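Gripper trials: two-finger and suction compared in simulation

The Tallholm group spent most of April comparing two grippers for the household fetch-and-carry work, and the first round of numbers is in. Sanne Hermans ran the trials, with Sem Van Beek looking after the controller side. Everything so far has been done in simulation. The real arm is still at Peltbridge having a wrist joint replaced, and we expect it back before the summer break.

The two candidates are the Meijer parallel gripper, which we have used since the start, and a single-cup suction gripper the group built under the name Skorkel. Both were modeled on the same arm with the same wrist camera. The task was kept simple: drive up to a container on the floor of a living room, pick it up, carry it across the room and set it down without tipping it.

Each gripper got 535 attempts, with the starting position of the base changed every time. The Meijer finished 322 of them. Skorkel finished more, but most of its lead came from containers with flat lids, and it dropped off quickly once the lid was tilted by more than 15 degrees. On boxes with rounded edges the parallel gripper tended to close too high and slide off. Sem lowered the grasp point in the controller halfway through the month and that helped, though those runs are being kept apart from the main count.

The camera turned out to matter as much as the fingers. See-through containers gave both setups trouble. The depth estimate would sometimes land on the far wall of the box, or on the floor behind it, and the arm would then plan a grasp in the wrong place. Dirk Leemans tried two fixes. One was to take a second look from the side before moving in, which added 15 seconds to each attempt. The other was to ignore depth inside the outline of the box and work from the outline alone. The second was faster and did nearly as well, so it is now the default for both grippers.

Room layout also played a part. When the container was close to a sofa, the open fingers of the Meijer needed more clearance than the gap allowed, and the planner had to come in from the other side. Suction from the top avoids this, as long as the arm can get over the lid.

The blue container by the sofa, one of the layouts in the set, combines the narrow gap with the see-through walls.
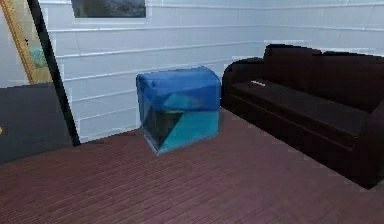

Moushumi Sikder wrote in after reading the draft to say that she would hold off on choosing suction. Her point was that the simulated cup makes a perfect seal every time, and that a real lid with dust or a scratch on it will leak. She would like to see the seal strength varied from run to run before the two grippers are compared again.

Sanne has agreed to add this to the next round. The settings files are on the group drive, and anyone who wants a container or room added to the set should send it to Wouter Van Beek.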